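Grunine Hand Kit, club bundle

Hi! I coach the robotics club in Gudalville and I also put together the Grunine kits we sell to other clubs, so this page is half product listing and half me going on about what our students are up to. Skip to the bottom if you only want the price.

The Grunine started as a student project. One group wanted to enter the household tasks event at the Uvanent student competition, and they needed something to practice grasping on at home without hogging the big arms at the club. What they came up with was a bench-top hand with curling fingers, a wrist mount and a little control board, and it was good enough that other teams began asking for one. We cleaned up the design over one very long March (so many reprinted knuckles!) and now it's on its third version.

What I love about it is that kids can break it. I mean that in a good way! Every finger comes off with one screw, the tendons are plain braided cord, and if somebody closes the hand on a stapler you swap the cord and carry on. The older students write their own grip routines, and the younger ones use the sliders in the Aranda app, where you drag a finger and it moves. Both get saved as the same kind of file, so a routine made on the sliders can be opened up and edited as code later on.

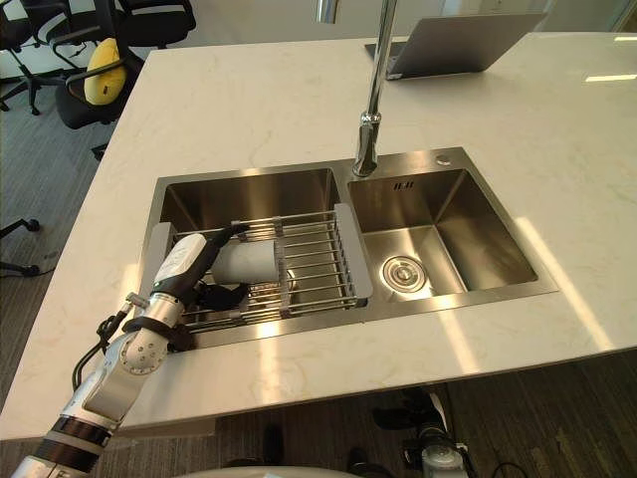

Dish tasks are what we spend most of our time on, because that's where the Uvanent points are. Cups are harder than you'd think. They roll, they're slippery, and a grip that works fine on an upright cup is no use at all once the cup is on its side. We tell new teams to start with a plastic cup, get the approach angle right, then worry about speed. Our own group wasted weeks on speed first and had to redo the lot.

In the box:
Grunine hand, assembled, left or right (tell us which when you order)
Control board and USB cable
Wrist mount with 2 straps
20 spare tendon cords
Printed class guide, 70 pages, with lesson plans

You'll need your own laptop and a 12 volt supply. The hand bolts to most hobby arms, but please send me your flange measurements before ordering if you're not sure. I'd much sooner answer an email than pay for a return!

A few things I get asked a lot. The hand lifts up to 700 grams, so a full mug is fine and a cast iron pan isn't. It is not waterproof, so practice with a dry sink. And yes, you can run two hands from one laptop, but you need a board for each.

Price is $700 for the club bundle, and the second hand in the same order is 20 percent off for schools. Shipping takes a week or so, longer when we're all away at a competition. The guide was last updated November 22, 2023, and if you have an older copy, write to me and I'll send you the new chapter on cups and bowls for free.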